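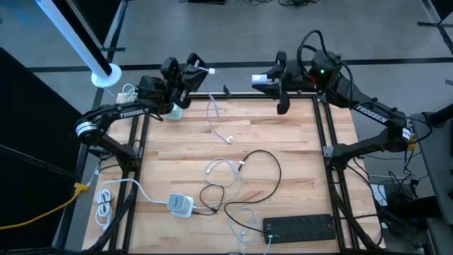

Drulanel to open its Kemard robot hall to visitors on Saturday

KEMARD - Drulanel will open its robot hall to the public this Saturday from 10 a.m. to 4 p.m. Admission is free, and no sign-up is needed for groups of fewer than 10.

The main demonstration is cable handling. Two-armed stations will work with chargers, plugs and power strips on a wood tabletop, the kind of clutter found behind most desks. Cables bend and tangle, and they rarely lie the same way twice, so the task is hard for a robot arm. Staff will be at the tables to answer questions.

The company moved into the hall in February. It covers 4,000 square feet and is divided by black curtains, with separate stations for separate tasks. Visitors may walk between them at their own pace, but are asked to stay behind the floor tape while the arms are moving.

A short talk on Monano, the company's training program for new operators, will be given at 11 a.m. and again at 2 p.m. The program has taken in 39 trainees so far. Applications for the next session will be available at the front desk.
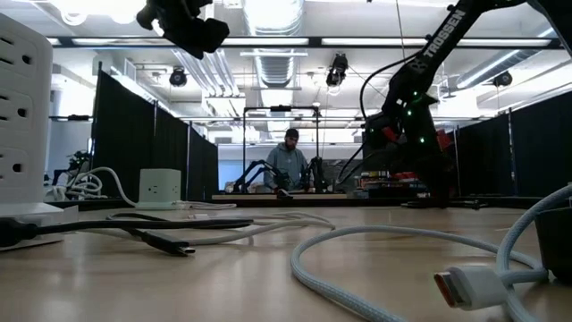 Getting there

The hall is on the Lis side of Kemard, behind the old bus depot. There are 200 free parking spaces on site - please use the north entrance. The building has step-free access. Children under 12 must be with an adult. Photos are allowed in the hall, but flash is not.

Press may enter at 9 a.m. and should contact the Drulanel press office by Thursday.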